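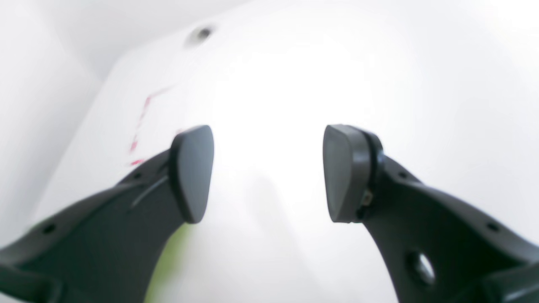
Ticket opened Tuesday, November 12, 2024. The Durnham depot reports that dispenser 3 on the Kasten diesel tank stops after 12 litres. The rounded grey pads have an open gap between them. The inlet strainer was cleaned and the fault remained.

Update: Eckhard Oltmanns attended and found the suction line valve partly closed. The valve was opened fully and 40 litres were drawn without a stop.

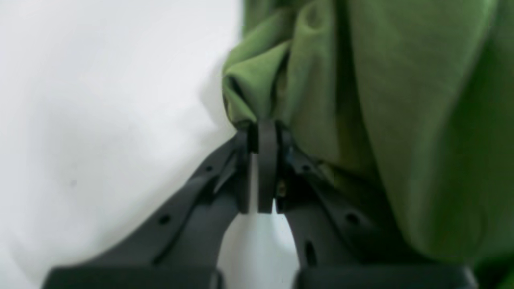
Green fabric held between black fingers.

Status: on hold. Replacement valve requested from Clallow.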